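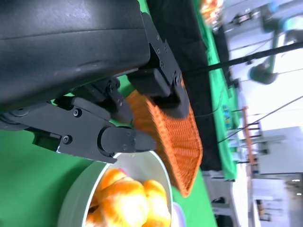 Step 3. Pair the Nestow thermostat with your Wi-Fi

Okay, wires are done, so flip the breaker back on and let's get this thing online!

1. Hold the side button until the ring blinks blue.
2. Open the app, tap Add Device and type the setup code, 3372. 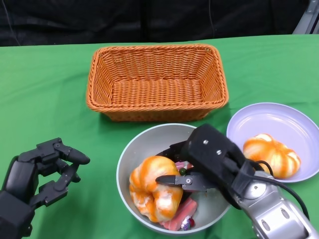 Can I use my 5 GHz network?
Only the 2.4 GHz one works for pairing, so switch your phone over first.

3. Pick your network and wait. Mine took 21 seconds (I counted, I was nervous).

Caution: don't pull the faceplate off while the ring is spinning. I did that once in November and had to start all over. 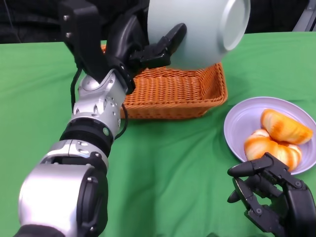 4. When the ring turns green, name the room and set your schedule. I keep mine simple, with one setting for day and one for night.

Note: if pairing fails 2 times, restart your router and go back to number 1.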